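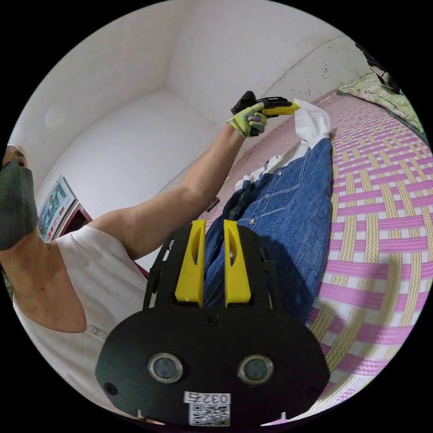

Last changed: August 3, 2020

Fusorach is the bit of Python I use to turn hand-held gripper recordings into something a planner can learn from. It reads the video, works out where the two fingers are, guesses how wide they're open and writes the lot to one file per take. I started it in July as a weekend script and it got out of hand!

There are 970 takes in the Parnotcombe set so far, mostly clothes and bedding. Jeans on a woven mat are my favourite test, as the strips give the tracker loads of edges to hold on to -- plain sheets are much harder. The yellow fingers help too (the colour mask is two lines of code and I'm not ashamed of it).

To run it, point fusorach.py at a folder and wait. You'll need the Gilden reader, version 2 or later.

Things I know are broken: 23 takes have the clock drifting, and they're listed in skip.txt. Curved walls near the edges are the lens, so run undistort first if you want straight lines. The Hallgrímsson planner export works, but it's slow -- patches very welcome.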